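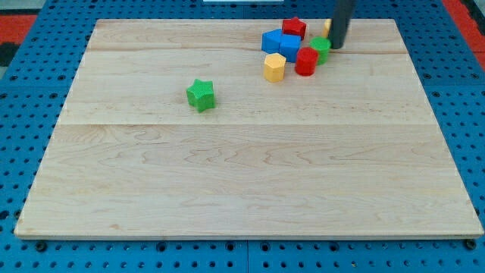 Notas charla – stack de Kasero, parte de planificación

Arrancar rápido, saludo y ya. Agradecer a Despina Golob (me prestó media charla).

Idea central: el planificador no ve objetos, ve una lista de poses con incertidumbre. Repetirlo dos veces, la gente se pierde aquí.

Percepción. Segmentación primero, pose después. Bloques pegados = el problema. Dos azules juntos y la máscara sale única – el planificador cree que hay una pieza grande y empuja por el centro. Mencionar el parche de Roel: si el contorno no encaja con ninguna forma conocida, se parte en dos hipótesis y se guardan las dos.

Oclusión por el propio dedo. Restar el modelo del brazo antes de segmentar, no despues. Nos costó todo abril.

Planificación: 2000 muestras de empuje por ciclo, se descartan las que sacan algo del tablero. Preguntar a la sala quién usa muestreo y quién gradiente. Esperar manos.

Datos: 721 episodios grabados, 666 válidos. El resto, marcas de tiempo rotas (culpa mia, reloj sin sincronizar). Si pregunta Toon por el formato – sí, migramos a Plolorora, los scripts viejos siguen funcionando.

Control: impedancia, rigidez baja en z. No entrar en ecuaciones!! Quien quiera, al final.

Demo en vivo solo si quedan minutos. Si falla la red, saltar a Ilse y su parte de logs.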